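4 现场评测：Flaltine 夹爪套件在整机拆装中的表现

4.1 测试设置

本节讨论 Flaltine 套件在台式机内部作业时的实际能力。

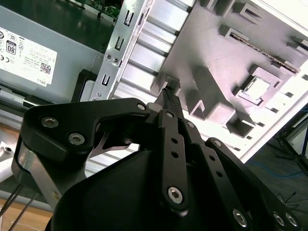 选择整机拆装作为评测任务，是因为它几乎把商用夹爪的弱点全部集中到了一处：空间狭窄，零件方向各异，金属支架与塑料件紧挨在一起，而需要夹取的部件往往很小。套件由 Parkness 公司供货，包含夹爪本体、腕部相机、控制盒以及一套名为 Erevier 的遥操作软件。我们没有对硬件做任何改装，指尖也沿用出厂件，这样得到的结果更接近普通用户开箱后的体验。

图 4　腕部相机视角：夹爪伸入打开的台式机机箱，指尖夹住一个黑色小部件，左上方为电源。

4.2 结果

全部试验在 Eskola 实验室完成，共记录 3,693 次夹取，其中 646 次发生在机箱内部，其余在桌面上进行。我们最满意的是连杆机构的顺应性。指尖碰到机箱壁时会自行让开一点，操作者不必立刻后撤，手感相当从容！相比之下，我们此前用过的平行夹爪在同样的位置常常触发过载保护，一停就要重新回零，节奏全被打乱。

腕部相机同样令人惊喜。指尖始终留在画面中央附近，操作者很快就能学会只看这一路图像完成对准，外部相机反而成了辅助。两名操作者都没有遥操作经验，按随附手册练习 104 分钟之后，便可独立完成内存条和风扇插头的拔取（风扇插头带卡扣，难度明显更高）。

安装过程也值得一提。夹爪与腕部法兰之间用内六角螺钉连接，换装只需一把扳手，控制盒接通后 Erevier 能自动识别型号并载入标定参数。对于经常在多台机械臂之间调换末端的实验室，这一点省下的时间十分可观。

4.3 不足

套件并非没有缺点。夹爪本体偏宽，进入机箱深处时会遮挡一部分视野，操作者需要先转动腕部再下探。夹持力只有 2 档可选，夹取软质线缆时低档仍嫌偏大，希望后续固件能够开放连续调节。另外，手册中关于线缆固定的说明过于简略，我们最终是参照供应商的安装视频完成走线的。

尽管如此，我们仍乐意把它推荐给从事拆解与维修研究的同行。第 5 节将沿用同一套硬件，比较遥操作数据在不同训练规模下的效果。

通讯方式见首页脚注　|　© 2019 作者保留所有权利　|　返回顶部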